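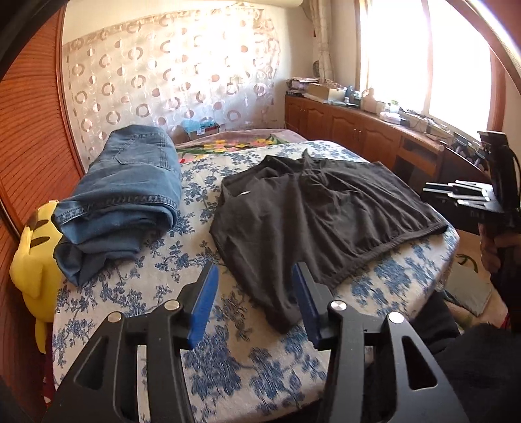 Cloveck to Open Two Evenings of Laundry Folding to the Public

FOR IMMEDIATE RELEASE
Friday, November 2, 2018

Cloveck, the home-tidying school that has spent its short life asking adults to deal with the pile on the bed, today announced Sestance, a folding course for people who own clothes and would like to sleep where the clothes currently are.

Sestance runs over two evenings and starts in February at the school's rooms on Brekke Street. It covers T-shirts, jeans, blankets and the items that end up in a cardboard box because no drawer will have them. Fitted sheets will be mentioned. No promises are being made about fitted sheets.

The course is taught on beds, since that is where most folding is done and where most of it is abandoned. Jeans come first. A folded pair of jeans makes a solid rectangle and stays put, and beginners need an early win. A gray T-shirt laid out flat on a floral sheet is a harder case: every wrinkle shows, the hem wanders off at an angle, and the sleeves have views of their own. Students will smooth, fold in the sides, fold up the hem, and then do it again with the lights on.

"Our students are capable people who run offices and raise children," the school said in a statement. "They have also been moving the same stack of shirts from bed to chair and back since spring. We think those two facts can be brought closer together."

The second evening moves on to bedding and bedrooms. Blankets are folded and parked at one end of the bed, wardrobes are opened - slowly - and plush toys are given a regular place to sit. Cloveck does not ask anybody to throw anything out, thank anything for its service or buy a matching set of bins. A box is a perfectly good box. The school only asks that its owner know what is in it.

A printed guide, Vela, comes with the course. It has three folds in it, all of them drawn from the point of view of the person doing the folding, which the school considers a modest advance on the leaflet it replaces. That one was drawn upside down.

Students should bring one T-shirt, one pair of jeans and something they have been avoiding. Irons are not needed and will be treated with suspicion.

Places can be booked at the front desk on Brekke Street. Reporters who wish to attend are welcome, and will be handed a shirt.

About Cloveck
Cloveck teaches folding, sorting and putting away. Its office is tidy on most weekdays.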